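Notes on Gandgate, a Thriller in Two Halves

2024-08-29

Gandgate was shown at the Edine in July as part of the summer program, and I attended the second of its two screenings. The film runs 127 minutes. The printed program gave 124, and the difference is accounted for by a short prologue restored for this release. Readers who saw the earlier version will therefore find the opening unfamiliar.

The story concerns a night clerk at a ferry terminal who accepts a sealed package from a passenger and agrees to hold it until morning. The passenger does not return. By the time the first ferry leaves, the clerk has been questioned by two men who claim to be port inspectors, and the package has been moved from a locker that only she can open. The first hour stays almost entirely inside the terminal. The director makes good use of announcements, doors and footsteps, and there is very little music.

The second hour is less secure. The clerk travels to the mainland to find the passenger's family, and the screenplay begins to depend on chance meetings. One of these, on a train platform, is difficult to accept. The scene in the family's kitchen, however, is the finest in the film. Three people discuss a missing man while preparing dinner, and it becomes clear from what they avoid saying that all of them have heard from him. 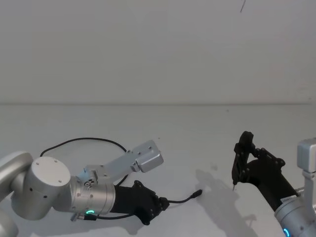 The Ending

Those who have not seen the film may wish to stop reading at this point.

The package is opened in the last ten minutes. It contains a ledger of 38 pages, listing payments made to terminal staff over many years, and the clerk's own supervisor appears on the first of them. The supervisor's confession is delivered in one long take. I found the performance strong and the writing too complete, as every open question is answered in order. The earlier cut ended with the clerk reading the first page in silence, and in my view that was the better choice.

The prologue also weakens this ending. It shows the supervisor accepting an envelope, and an attentive viewer will remember his face when he reappears.

Comparison with Hijazi

Several members have asked how Gandgate compares with Hijazi, shown by us the previous season. Both films begin with an ordinary worker and an object left behind. Hijazi is the slower of the two and has the more satisfactory plot. Its central figure makes one poor decision and the rest follows from it. Gandgate has the better photography, particularly in the night scenes on the pier, and its supporting cast is more even.
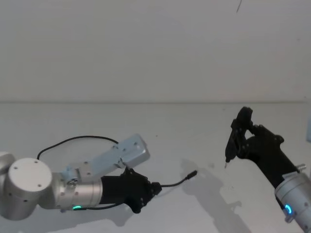 Gustow Film Society, Reviews Section

The restored version of Gandgate was issued in a limited edition of 2,000 discs. The subtitles are clear and correctly timed, although the ferry announcements are left untranslated. One of them states that the morning service has been canceled, and viewers who miss it may wonder why the clerk remains at her desk. The disc includes the original ending as a separate item. I recommend watching it after the main feature.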